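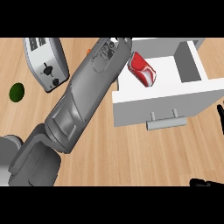
Drawer task in the Torkik simulator: the near arm beside the open drawer, with the red can inside.

Recording a Drawer Task by Remote Control

Torkik Operator Guide, Section 4

This section explains how to record demonstrations of the drawer task in the Torkik simulator, using the Clolar hand controllers. It is intended for operators who have completed the introductory session and can already move a simulated arm to a target without assistance. Operators who have not done so should begin with Section 2.

The purpose of a demonstration is to give the learning software a clean record of how a person would carry out the task. The software receives the position of each arm joint, the state of each gripper and the view from the scene camera. It does not receive the operator's intentions. Hesitation, unnecessary detours and late corrections are stored along with everything else and may be reproduced by the trained policy.

Before You Begin

Start the simulator and load the kitchen table workspace. Select the two-arm configuration. Confirm that both controllers are shown as connected on the status line, and hold each one still until calibration finishes.

Move each controller a short distance in every direction and watch the corresponding arm. The motion on the screen should follow the hand without a visible jump. If the arm drifts while the controller is at rest, repeat the calibration. Do not attempt to compensate for drift by hand during a recording.

Check the camera view next. The cabinet handle and the working area of the near gripper must be visible. The black bands at the top and bottom of the view are part of the recording format and should be left as they are. Objects near the upper band may be partly covered, and operators should become familiar with working close to that limit.

Setting the Scene

Each episode begins from a scene file. The file fixes the cabinet and places the remaining items on the table. Items that have no part in the instruction, such as the toaster, are included on purpose so that the policy learns to leave them alone. Do not move them. An episode in which such an item is pushed or tipped must be discarded, even if the task itself was completed.

Read the instruction line before pressing Record. It names the object and the place where the object is to be left. The same workspace is used for several instructions, and an operator who works from memory can easily carry out the wrong one.

Recording an Episode

1. Bring both arms to the start pose and release the triggers. Wait for the ready tone.

2. Press Record with the left thumb button. Remain still for 2 seconds. The software uses this interval to mark the start of the episode.

3. If the instruction requires an open drawer, approach the bar handle from the front. Close the gripper on the handle and pull in a straight line. Pulling at an angle causes the drawer to bind and produces a jerking motion in the record.

4. Release the handle completely and back away before turning the arm. A finger that is still hooked behind the bar will drag the drawer with it.

5. Approach the object from above. Line up the fingers across its narrow side. For a can lying on its side, this means across the body of the can and away from the rim.

6. Close the trigger gradually. When the fingers make contact, continue until the grip indicator changes color, and then lift.

7. Carry the object at a steady height. Pass over the drawer walls with clear space beneath the object, and keep the forearm away from the toaster.

8. Lower the object until it is supported, open the gripper fully, and raise the arm before moving to either side.

9. Return to the start pose and press Record again to end the episode. 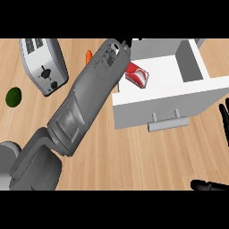

Near arm at the left edge of the cabinet, with a small red-and-white box on the cabinet top.

Working Near the Cabinet Edge

Objects close to an edge require additional care. A small box can turn when only one finger touches it, and a turn toward the edge may end in a fall. Rotate the wrist to match the angle of the box before descending. If the angle is difficult to judge, stop above the object, correct the wrist, and then continue downward in a single motion.

The second arm should be kept to the side when the instruction calls for one arm only. Rest its controller in the cradle. An unattended controller on a desk can be knocked, and the movement will appear in the record.

Reviewing and Saving

Play back every episode once at normal speed. Save the episode if the instruction was completed, the other items were left in place, and the motion contains no long pause. Otherwise, select Discard and reload the scene file. Episodes should not be trimmed to remove an error in the middle.

Add a short note when an episode is acceptable but unusual, such as one completed on a second grasp. Such episodes are useful for training recovery behavior, and the review staff at Stodau store them under a separate label.

The drawer set released in September contains 2163 saved episodes, of which 716 carry a note. New recordings are added to the same set and must use the same naming pattern: workspace, instruction number, operator code, episode number.

Common Problems

The gripper closes but the object slips. The fingers are usually too high. Open, descend slightly and close again.

The arm stops short of the cabinet. The controller has reached the limit of comfortable reach. Hold the clutch button, bring the hand back toward the body, release the button and continue.

The view freezes during recording. End the episode, discard it and restart the Esteban display service from the Tools menu. Recalibrate both controllers before resuming.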